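What My Neighbors Do With Their Leftovers
Final project report, Food and Community

I picked food waste because I am terrible about it. There was a bag of spinach in my fridge all through July that I'm not proud of, and when we had to choose topics I thought, okay, maybe I can at least get a grade out of this!

My plan was to find out what people in Edton throw away and why. I made a short survey and left paper copies at the laundromat and the Kiltier Street library (thank you to the front desk for letting me take over the end of the counter). I hoped for 50 replies and got 142, so I spent a whole weekend typing answers into a spreadsheet and eating cereal.

Bread was the big one. Salad greens came next, then cooked rice, which surprised me until I looked in my own fridge. Lots of people wrote that they buy the large size on sale and then get sick of it. One person wrote "my kids" and nothing else.

I also asked 11 households to keep a food diary for 18 days. They wrote down whatever went in the trash and a guess at what it cost. This part was messy. Two families stopped after the first week, and one lost the notebook and started over on the back of a calendar. Still, the diaries told me way more than the survey did. People who cooked from a list threw out less, and almost everybody wasted more right after a big shopping trip.

If I did it again I'd hand out a kitchen scale, even a cheap one. "Half a bowl" means something different in every house. I'd also ask about freezers, which I completely forgot (my instructor caught it when it was too late to change).

My paper was supposed to stay under 2000 words and I cut a whole section on compost to get there. I still have it if anyone wants to read it.
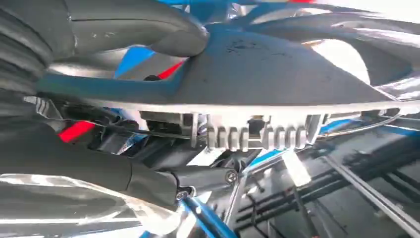

T. Naciri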